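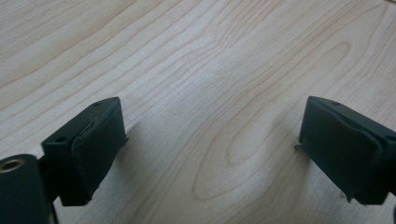
Wood grain with a long oval loop in it.

Can You Really Tell a Tree's Age From a Tabletop?

Somebody has probably told you that every line in a piece of wood is one year of a tree's life. They may have put a finger on the kitchen table, counted up to 30 and announced that the tree was 30 years old. Should you believe them?

Not yet. Let's check.

What a ring is

A tree gets fatter by growing new wood just under its bark. In places with a cold winter, the tree grows fast in spring and makes pale wood with plenty of room in it for water to move. By late summer it slows down, and the wood it makes is tighter and often darker. Then it stops until spring. One pale band plus one dark band makes one ring, and one ring usually means one year.

Did you spot the word "usually"? Keep an eye on words like that. A tree that loses its leaves to caterpillars in June and grows new ones may make two rings that year. A tree having a terrible, dry year may make a ring so thin you can't find it, or skip it on one side of the trunk. And in parts of the world where it is warm and rainy all year, many trees don't make clear rings at all.

So why not count the table?

Think about how a board is cut. If you saw straight across a trunk, as if you were slicing a carrot for soup, you get a round piece with all the rings showing, from the middle out to the bark. You can count those. But most boards are cut the long way, like a carrot sliced into sticks. Now you are looking at the sides of the rings. They show up as stripes and waves, and a board only has a piece of the tree in it anyway. The middle may be in one board and the bark in the trash. Count the stripes on your table and you have learned how many stripes are on your table.

What about the loops?

People love to say that an oval in the wood is a knot, or an "eye" where a branch used to be. Sometimes it is. A real knot is the bottom of a branch that the trunk grew around. It is often darker and harder than the wood near it, and the lines bend to get past it.

Plenty of ovals have no branch in them at all. Tree trunks aren't perfectly smooth tubes. They bulge and dip a little. When a flat saw goes through a bulge, it shaves the top off some of the layers, and the edges of those layers make loops inside loops. Mapmakers draw hills in much the same way.

You don't have to take my word for it. Try this.

The clay test

You will need modeling clay in two colors and a piece of strong thread. Ask a grown-up before you use a knife instead.

Roll out 7 flat sheets of clay, switching colors as you go, and stack them up. Push your thumb into the bottom of the stack so that the top humps up in the middle. Hold the thread tight between your hands and pull it flat through the hump. Lift off the top.

You should see loops. Did you put a branch in there? No.

If you got something that looks like a squashed sandwich, your sheets were probably too thick. Mine were the first time. Anisa Hutapea, who was 5 and helping me, said it looked like bacon, and it did.

Does a wide ring mean a rainy year?

It might. Scientists who study rings do use them to learn about old weather. But a wide ring can also mean that the tree next door fell down and let in more sun. That is why they don't trust one tree. They take a thin core, like a pencil made of wood, from lots of trees and see if the same pattern turns up again and again.

If somebody shows you a single stump and tells you there was a flood the year your grandmother was born, ask to see the other stumps.

How old can trees get?

Some trees have lived more than 2000 years, and for some of those we have good ring counts. Others are just called "the oldest tree in the county" on a sign. A sign is not a ring count. Old trees are often hollow, and when the middle has rotted away, the earliest rings are gone. After that, people have to estimate.

Questions to ask about any wood "fact"

Who counted?
Did they count across the trunk or along a board?
Was it one tree or many?
Could something else make the same pattern?

Now go and look at a door.

Written by Siobhán Daly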